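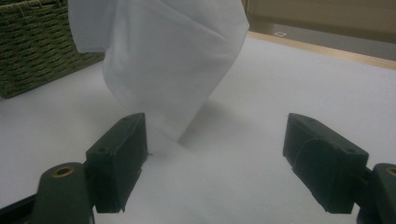

## 4. Finger swap + cloth test

Do this after every pad change, Rodcombe or Stiltanetti set, same steps.

1. Power off. Unplug the controller — not just the switch.
2. Seat both fingers on the mounts. Holes line up or they dont go on.
3. Check pads. Fraying at the lower edge: note it, trim. Tape lifting: redo.
4. Open jaws fully. Hang the cloth so the tip just meets the table between the fingers.
5. Close slow, hold 3 seconds, lift, release. Repeat up to 20 times per set.
6. Log drops and double grabs on the Oditz sheet. One row per set, dont mix.

**Note:** thin white cloth on a white table is the hard case for the camera. Run it first, then the towel.

**Caution:** keep fingers (yours) out of the gap when closing. No force limit in manual mode.

Error 307 = jaws not homed. Go back to step 4, re-home, carry on wiht the same row.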